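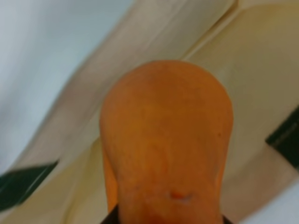 Beige cloth, creases and all.

I have started keeping a cloth bag folded up with the groceries, because I kept leaving the house without one. At last count there were 65 plastic bags stuffed under the sink. I threw out the torn ones and kept the rest for the trash can in the bathroom.

The other half of this post is fruit. Ulla Tveit has a tree behind her place and gives away whatever she can't eat. I like the small ones. They fit in a coat pocket and they peel without a knife.
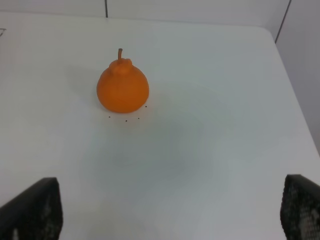
Small and orange, with the stem up.

A white table shows everything. Specks you would never notice on wood stand out from across the room. I wipe mine with a damp rag after supper and let the rest go.

Folding the bag took me a few tries. I lay it flat, bring the sides in, and then turn up the bottom. 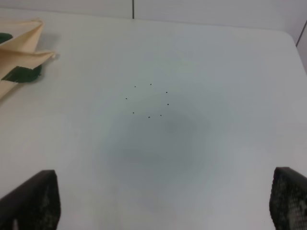 The handles are the part I still haven't worked out. If I tuck them inside, the bundle gets too thick for the drawer. If I leave them out, they catch on the whisk. Omar Akl rolls his and puts a rubber band around it, so I may try that next.
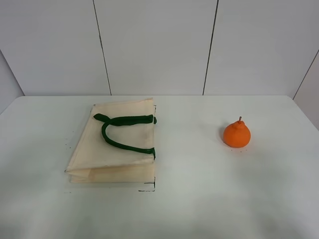 Stamside, 8/30/21

Cream canvas bag with a green handle, one citrus fruit. I left the handle looped on top for now. The drawer is getting cleaned out this week anyway, and the whisk can go in the jar by the stove.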